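六月 土曜 作業ノート

手持ちグリッパの自己位置推定、白い面の前で飛ぶ件の続き。

先週までのまとめ。手持ちグリッパで録ったデモをVondgateに通して手先の軌跡に直すと、軌跡の途中に段差が出るものがある。段差の前後はそれぞれ滑らかで、つなぎ目だけ数センチずれる。ポリシーの学習に入れると、段差の箇所で手先が一瞬跳ねる動作を覚えてしまう。Radonjićさんの見立ては露出の変動、自分の見立ては特徴点の不足。どちらも筋は通るので、切り分けが今日の目的。

午前はキャリブレーションのやり直し。前回の内部パラメータをそのまま使うつもりだったが、レンズのねじが少し回っていたので最初から取り直した。これにほぼ30分かかった。再投影誤差は前回と同程度。ねじには緩み止めを塗った。外部パラメータ(カメラと指先の相対位置)は触っていない。指の付け根を外していないので変わらないはずだが、終わってから一度確認すること。

録り方は次のとおり。
・把持して持ち上げ、白い面の手前を通し、元の高さに戻す
・速さは三段階(遅い、普通、速い)。メトロノームに合わせる
・露出は自動と固定を交互に
・一本ごとに停止して保存。続けて録ると時刻同期がずれるので必ず切る
・開始と終了で二秒静止

露出の順番を交互にしたのはTabrizi さんの案。まとめて録ると午後の外光の変化が混ざる。面倒だが従ったほうがよかった。実際、昼過ぎに一度かなり暗くなった。

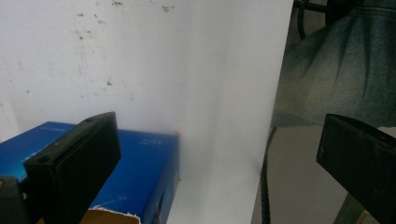
特徴点の数だけを見ると、露出の自動と固定で差はほとんど出ない。差が出るのは白い面が視野の中央を占めたとき。固定露出でも同じように減る。減り方は急で、数フレームのうちに閾値を割る。割った状態が短ければIMUの積分でつながり、長いとつながらない。つながらなかったところが段差になる。

もう一つ、気になっていたのが指。グリッパの指は常に視野の下側に入っていて、手と一緒に動くので、位置推定から見れば止まって見える。マスクで消しているつもりだったが、マスクの縁が指の開きに追従していなかった。指を閉じた姿勢で作ったマスクを、開いた姿勢にもそのまま当てていた。結果、開いているときは指の角がマスクの外に出て、そこに特徴点がつく。背景に模様が多ければ外れ値として捨てられる。背景が白一色に近いと、指の上の点のほうが多数派になり、「カメラは動いていない」という解が選ばれる。

これで段差の向きも説明がつく。段差はいつも、動きが実際より小さく見積もられる側に出ていた。露出が原因なら向きはばらつくはず。

確認のため、同じ録画に対して三通りで再処理した。
(a) 現行のマスク
(b) 指の開度に応じて形を変えるマスク
(c) 視野の下側を大きめに全部捨てるマスク

開度はエンコーダの値をそのまま使った。(b)のマスクは開度を何段かに区切って手で描き、間は線形補間。雑だが縁に余裕を持たせたので足りる。(c)は手間がかからない代わりに、把持対象の周りの点も捨てることになる。

結果。
録画は全部で30本。うち三本は同期信号が抜けていて破棄。残り27本を処理に回した。
(a)では13本に段差。特徴点が閾値を割ったフレームは合計3067。
(b)では段差が四本まで減った。残った四本はすべて「速い」の条件。
(c)では段差が七本。指の上の点は消えるが、背景の点も減るので、割っている時間がかえって長くなる。

(c)のほうが安全だと思っていたので、これは予想と違った。手前の物の角がかなり効いているらしい。遠くの壁の汚れにも点はつくが、小さくてコントラストが低いので、速く動かすとすぐ見失う。手前の箱の印刷は残る。 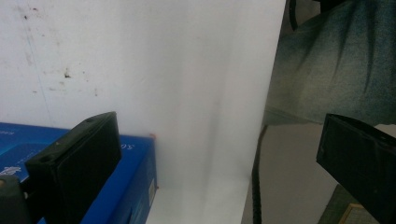
グリッパのカメラから。指は左右とも開いた状態、間に白い面、左に青い箱。

箱の話をもう少し。(b)の処理で、点がどこについているかを重ねて表示してみると、箱の文字と角にまとまっている。視野の片側に点が偏るわけで、並進はそれなりに出るが、回転の推定が弱い。実際、位置の段差が消えた録画でも、ヨー角がゆっくり流れているものが二本あった。段差だけ数えていると見落とす。評価項目に「始点と終点の静止姿勢の差」を足すことにした。始めと終わりで同じ位置に戻す決まりにしておいたのが役に立った。

人の脚が視野に入る件。Tabrizi さんから、服のしわにも点がつくのではと指摘があった。つく。座っている間はほとんど動かないので、今回の録画では悪さをしていないが、立ったり膝を動かしたりすれば指と同じ問題になる。人領域のマスクはIlholmのほうで使っているものが流用できるはず。コードの場所を聞いておく。ケーブルも同様で、黒いケーブルの細かい凹凸は点がつきやすい。垂れて揺れると動く点になる。こちらはマスクより取り回しで対処したい。結束の位置を変えて、視野を横切らないようにできるか試す。

Radonjićさんとは昼に話した。露出説については、自動露出のときに段差が大きくなる傾向はある、という主張。数字を見ると確かに、(a)で段差の出た録画のうち、ずれの大きいものは自動側に寄っている。ただ本数が少ないので何とも言えない。原因は点の不足とマスクの不備、露出は悪化させる要因、というあたりで一旦合意した。本番の収録では固定にする。固定だと暗いときにノイズが乗るので、照明を足す必要があるかもしれない。

午後は瓶の把持で追加の確認をした。箱と違って瓶は表面が透けていて、角もない。把持対象の見え方が変わったとき、開度マスクがそのまま使えるかを見たかった。

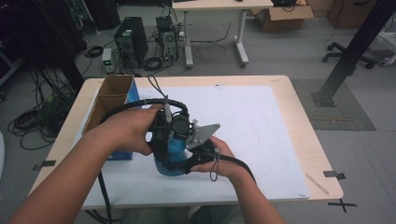 瓶を挟んだときは開度が中途半端な値で止まる。この値が、マスクを描いた区切りのちょうど間に来ていて、補間の粗さが出た。片方の指の縁が二、三ピクセル分はみ出す。はみ出した側に点が数個つくが、段差にはならなかった。背景に点が十分あったからで、白い面だけならたぶん危ない。区切りを細かくするか、縁の余裕をもう少し広げるか。余裕を広げるほうが早いので先にそちらを試す。

瓶の中で背景が屈折して見える点も気になる。手先の動きとは違う速さで動くので、外れ値として捨てられるのが普通だが、ゆっくり動かすと差が小さくて残ることがある。表示で見た限り数は少ない。当面は放置。Stumuvanoの本収録で透明な物を増やすなら、また見直す。

持ち方について。両手で支えると手ぶれが減って、速さの条件が守りやすい。ただし手首の返しが制限されるので、回転を含む動作では片手のほうが自然な軌跡になる。今日の比較はすべて並進中心の動作だったことを書いておく。回転を含む動作で(b)が同じように効くかは未確認。頭部側のカメラの映像も同時に録ってあるので、手の位置の確認には使える。時刻合わせは開始時に指を二回開閉するやり方で足りた。

Vondgateの設定で変えたもの:
・特徴点の最小数を下げた(下げすぎると誤った解を採るので、元の半分まで)
・格子ごとの上限を入れて、箱の文字に点が集中するのを抑えた
・静止判定をIMUと画像の両方が一致したときだけにした

三つ目が意外に効いている。指の点が多数派になったとき、以前は画像側だけで静止と判定していた。今はIMUが動いていると言えば静止にしない。(b)の四本という数字はこの変更を入れる前のもの。入れたあとで四本だけ再処理したら、二本は段差が消えた。残り二本は消えず、ずれの大きさも変わらない。この二本は動きが速すぎてぶれており、点そのものが追えていない。シャッターを速くするしかないと思う。

変更を入れた状態で全部を再処理するのは計算機が空いてから。もともと良かった録画が悪くなっていないかも、そのとき見る。設定ファイルは共有フォルダのstrachanの下に置いた。前の設定は消さずに名前を変えて残してある。

残り
・外部パラメータの確認(今日はできなかった)
・マスクの縁の余裕を広げて瓶の録画を再処理
・ヨー角が流れた二本を、格子の上限ありとなしで比べる
・シャッターを速くして「速い」条件だけ録り直し。照明はRadonjićさんに相談
・ケーブルの結束位置
・人領域マスクのコードの場所を聞く
・破棄した三本の同期信号。コネクタの接触かどうか、次に録る前に見る

Tabrizi さんから追記の依頼:以前に収録した分も同じマスクで処理しているので、開度の値が残っているものは(b)で再処理できる。残っていないものは画像から開度を推定するか、学習から外すか。推定は指先の位置が見えていれば難しくなさそうだが、まず本数を調べてから決める。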